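Visit report, Neltuso demonstration day, September 2022

Purpose: to scope hand-held grippers for next year's equipment budget before Prerenov asks for final figures.

## Stations

Neltuso ran two halls. Ghumman showed fixed arms on pedestals, all needing three-phase power and a guarded cell. Our bay has neither, so I spent 12 minutes there and moved on.

The hand-held bench suited us better. Visitors picked up small items at a light wooden table, with a cloth backdrop reading "Fast UMI" on the wall behind. The fingers have sawtooth gripping surfaces and sit in front of orange brackets, with square markers on the mounts. A white pouch with a loop handle was among the items.

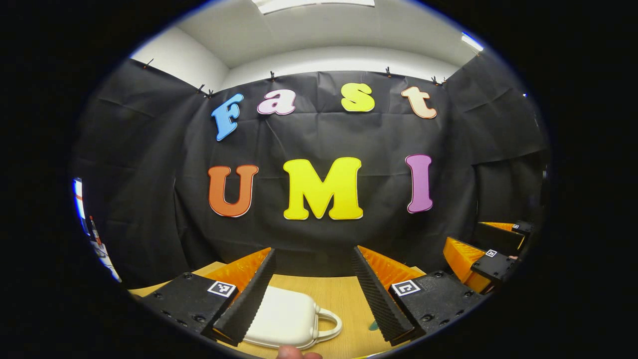 ## Budget notes

- Allow for two units plus 8 spare finger pairs.
- Wundden quoted 60 days' delivery, freight extra.
- Storage and labelling time are not in the quote. Carry roughly 300 hours of labour as a separate line.
- Calibration: ask whether it's done on site or by return to the depot.

Written quotes are due in June.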